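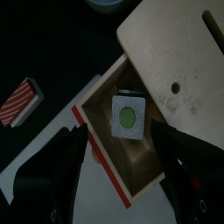

*Photo: Sial demonstration kit, wrist camera view. Courtesy of the author.*

8 July 2024

I have been putting off writing this piece, mostly from a fear of sounding like a crank. I run a small makerspace above a hardware store in Tromville, I have spent a good part of my adult life telling people that they should buy the tool and learn the tool and stop worrying so much, and now I am going to spend a whole page grumbling about a subscription. So bear with me, please, and get yourself something cold to drink, as it may take a while to come around to the point.

The product is the Sial kit, from a company called Nikness. If you have been anywhere near hobby robotics this year you have probably had it recommended to you, possibly by me. You get an arm that clamps to a table, a two-finger gripper, a small camera that sits down at the wrist, and a tote of objects to practice on, including a wooden box with a lid and a bag of little blocks with different faces printed on them. You show the arm a task by guiding it, you do that a number of times, the software learns from what you showed it, and then you stand back with your arms folded and see what it does. We have had ours since February, and I can say without any embarrassment that I love it. I love it the way I loved my first decent drill press, and I bored my family with that one for years.

Let me say what is good, because there is a lot of it, and because I have noticed that complaints read better when the writer has plainly had some fun first.

The wrist camera is the best decision anybody at Nikness made. Cheaper kits give you a view from a pole at the side of the table, and you spend your evenings squinting at the back of the gripper and guessing. With the camera down at the hand you see what the hand is up to. You get a gray block with a green dot on it, two black fingertips, and the dark inside of the box waiting underneath, and that's nearly all the job there is, right there in one view. I have watched grown adults lean toward the monitor at that moment as if leaning would help. (I do it too. My chair has started to complain.)

The objects are good as well, and I want to give whoever picked them some credit. The lid is plain pale wood with a little hole and a long slot cut in it, and ours has a few smudges by now, like everything else in the building. There is a red strip along one side of the box. There's a striped red block that our Thursday group has a deep and unexplained affection for. None of it looks like a laboratory, and for beginners that matters more than I expected. People who would never touch something that looked scientific will happily sit down at a table that looks as though a child has just been called away to supper.

And the learning part does work, within its limits. It took us 40 demonstrations to get a block-in-the-box routine that I would show to a visitor, and the manual had prepared us for something like that kind of patience. I thought the manual was fair, as manuals go. It says clearly that lighting matters, and lighting does matter. Our room is dim on one side and we were too stubborn to move the table for far too long, which I put down to me and not to Nikness.

Now for the grumbling.

When you buy the kit, the arm is yours and the box is yours and the blocks are yours. What you have taught the arm is a different matter. Your demonstrations go up to the company's servers, the training happens there, and what comes back down is a file the arm will only run while your plan is paid up. They call the plan Sial Care, a name I find a bit much. The first 6 months come with the purchase. After that you pay by the month, and if you stop paying, the arm goes back to what the help pages call basic motion. It can wave, more or less. It can go to a position you type in. It can no longer put the block in the box, although your own members spent their own evenings teaching it to.

I can already hear the reply, because I have made it myself on behalf of other products. Servers cost money. Somebody has to keep the software going. A company that sells a thing once and then supports it forever is a company that will be gone in a few years, and then where will your arm be? I take all of that seriously. I have a shelf of orphaned gadgets in the back room that would make you weep, and I would much prefer to pay a firm a fair amount and have it still be there next spring.

But I think there is a difference between charging me to teach the arm something new and charging me to let it remember what I already taught it. If I take a woodworking class, I expect to pay for the class. I don't expect the instructor to come around to my house when I stop enrolling and take the dovetails back. The training run happened on their machines and I am glad to pay for that, by the run or by the month or however they like to count it. The result, once it exists, is a file sitting on hardware that I bought, built out of work that my members did with their own hands, and it seems to me that it ought to stay.

There is a second matter, a quieter one, and it bothers me more the longer I think about it. The recordings themselves are hard to get out. You can download them, and I want to be fair about that, but they come one at a time, in a format that only Nikness software reads. We have 11 regular members on the robot table. Some of them would love to take what they recorded home and try it with free tools, or compare notes with the group over in Malosholm, who have built an arm of their own from parts and are a good deal braver than we are. At present they can't, or at least they can't without the sort of weekend that ends in bad language.

A shared space feels all of this more sharply than a single hobbyist would. One person at home may well get tired of the arm before the free period runs out, and then no harm is done. We don't get tired of it as a group, because there's always somebody new walking up the stairs. What we do have is a very lumpy income. There are months when the heating takes everything, and in a month like that I would like to be able to skip a payment and still have something to show the new person. The way the plan works now, the lean month is exactly when the table goes dumb.

I wrote to Nikness about this in the spring, in what I hope was a friendly tone. I had a courteous answer in 2 days, which is better than I get from my own phone company, and it said they were listening to feedback from community customers. I believe them. The people there seem to like what they make, and you can feel it in the kit, right down to the way the blocks are sized so the fingers can get around them. So I am offering my feedback again in public, where it might have company.

What I would ask for is modest. Let a finished routine go on running on the arm after the plan lapses, with no updates and no support and no hard feelings. Let us download our recordings all together, in some common format, with a page of notes explaining what's in them. Charge for new training, and charge enough to stay in business. And while you are at it, put a plan on the price list for clubs and libraries and places like ours, one that can be paused in a bad month and picked up again in a good one.

People have asked me, in the meantime, whether they should buy one. If you have a steady budget and you want the easiest start in robot learning that I've come across, yes, go ahead, you will have a wonderful time. If you are buying for a club, add up the plan for the years you expect to keep the arm, write that number next to the purchase price, and look at the two together before you sign anything. I didn't, and I should have, and I've been doing this long enough to know better.

We have renewed for now. The Thursday group wants to start on the lid, getting the arm to slide it back over the box by itself, and I wasn't about to be the one to tell them no.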